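Stain wins the day at Cindale tea and lemon morning
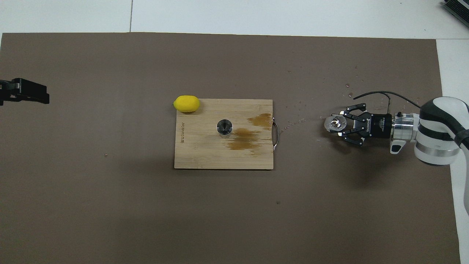

December 8, 2018

The Cindale residents' group has held its second household stains morning, and the bamboo boards came out of it looking rather worse than the people.

The idea, according to organiser Hortensia Ospina, was to settle an argument that has been running in the group's newsletter since November, when a letter from Priit Kļaviņa claimed that half a lemon and a bit of patience would shift any brown mark from a chopping board. The newsletter had 22 replies. Most were polite.

Mr Kļaviņa was invited to prove it. He brought his own lemons and a good deal of confidence, and gave a short talk on the importance of rubbing with the grain. Tea was then poured on to a perfectly decent board, which several people found hard to watch.

Opinions on the result differ. Mr Kļaviņa described the treated half as "considerably brighter". Yaneth Correa, who had lent the board, described it as "brown". A second attempt with coarse salt was judged a slight improvement, although by then it was getting on for lunch and the judging may have suffered.

Arnulfo Arboleda spoke for the opposing camp, whose position is that boards should be wiped at once and otherwise left alone. He also reminded everyone that bamboo does not care for a long soak in the sink – a remark aimed, it was felt, at somebody in particular.

Entry was 50p, tea included for those who still fancied any. The morning raised 97 pounds towards new shelving for the kitchen cupboard at Serrano Hall, where the group meets.

Next month's subject is candle wax on tablecloths. Anyone with an old cloth they are not fond of is asked to leave it at the hall, marked for Mrs Ospina. Ms Correa has said she will not be lending hers.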